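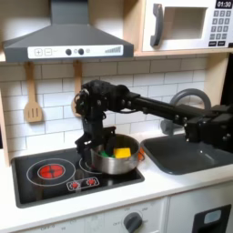

The stove side of the play kitchen, with the hood above and the steel pot over the right burner.

Play kitchen, Barnau playroom
Posted by Keegan Bouchard, Apr 27, 2019

These pictures show the play kitchen in the downstairs room at Barnau. It went in at the end of March and replaced the old Brevia set, which had lost both its doors. Several families have asked what it is like up close and what we keep with it, so the notes are here with the gallery.

The hood is dark gray and has a white control strip along the front. There is a plus button and a minus button on the left, two round knobs, and a row of bars that get taller toward the right. Children who are just starting to talk about "more" and "less" go to this strip first. The knobs are easy to reach from a small step, and we keep one next to the unit during open hours.

The microwave is on a light wooden shelf in the upper right corner. Its display reads 01:30. Younger children like the curved handle, and older ones use the keypad and call out the time.
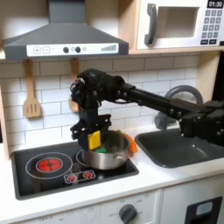
Wooden utensils hang under the hood, and one of them is a slotted spatula. Please hang them back up at the end of a visit. The wall behind is white subway tile with gray grout, and it cleans up with a damp cloth. Crayon takes a little longer.

The pot is metal. We tried plastic pots in the McIntyre room last year and the lids cracked within 6 weeks. Metal is louder, but it holds up and it feels like something from a real kitchen. The usual game is soup. Anything that fits goes in, gets stirred, and comes out again onto the white counter. The yellow block has been cheese, butter and a sponge.

Food pieces are kept in the blue bin, number 34, on the low shelf by the door. Blocks from the building corner can be used in the kitchen too, as long as they go back to their own bin before closing.

If you find a loose screw or a cracked piece, put it in the tray at the front desk and write down where it came from. Spare parts are ordered through Troturum under item 2717, and small orders come with the regular delivery.

More pictures of the reading corner and the train table will go up on the next page.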